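Filed under: Bench notes, Suturing practice

I have spent most of June's spare evenings on one small problem, the angle at which a curved needle sits in the driver. It looks trivial in the handbooks. A line drawing shows the needle held square to the jaws, an arrow shows the wrist turning, and the next drawing shows a closed wound. Between the first drawing and the second I was losing a good deal of tissue pad.

The pads are Sandeck, the two-layer kind, with a skin layer over something softer. They are sold for students and are firmer than they should be, which matters for what follows. A firm top layer punishes a badly held needle at once. If the needle leans forward in the jaws it enters shallow and skates along under the surface. If it leans back it digs, and you then have to push, and pushing a curved needle in a straight line does nothing except widen the hole.

My first 100 throws were done without any record beyond a tally. That was a waste. Rowena Soriano, who taught me most of what I know about knots, told me to write down the grip before each throw and the exit point after it. I did so for the next batch. By the end of the month I had 496 throws in the notebook, and the pattern was plain enough that I did not need to plot it. Most of the bad exits followed a grip I had already marked as doubtful.

What I now do, in order:

Take the needle a little behind its midpoint, towards the thread end. Too near the thread and it flexes and rolls. Too near the point and there is not enough arc left to come out the other side.

Hold it near the tip of the jaws. I used to seat it deep, on the theory that more metal meant more control. A deep grip hides the needle behind the instrument and the jaws foul the pad before the turn is complete.

Check the lean before going near the surface. Correcting it with the point already touching is slow and leaves a scratch.

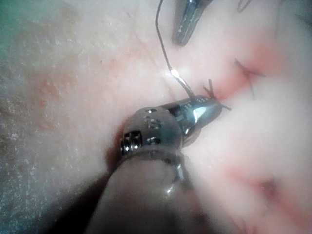
Curved needle gripped near the tip of the jaws.

The wrist is the other half of it. A needle of this shape wants to travel along its own curve, and the driver has to rotate about the centre of that curve, which is a point in empty space somewhere above the pad. With hand instruments I never thought about this, as the forearm sorts it out. With a jointed wrist between shaft and jaws you have more freedom than you need, and it is quite easy to rotate about the joint instead. The symptom is an entry hole stretched into a short slot. I had four of these in a row before I understood what I was looking at.

Gianni Ferri disagrees with me about depth of grip. He seats the needle further back and says the tip of the jaws wears first, so the hold there becomes unreliable. I accept the point about wear. My answer would be to retire the instrument sooner, which he regards as an expensive answer.

Two things still unresolved. The first is regripping on the exit side. I tend to let go too early, the needle falls back into the track, and I have to fish for it. Holding on until a decent length is showing would fix it, but then the jaws are pressed into the pad. The second is thread length. Studau packs theirs longer than I like for practice, and cutting it down before starting saves a lot of pulling through. I have not settled on a length.

The notebook is nearly full. The next one will have a column for wrist angle at entry, judged by eye, so treat any numbers from it with suspicion. I have also ordered one of the softer Rallis pads to compare against the Sandeck, and will repeat the same rows on it, left to right, before changing anything else.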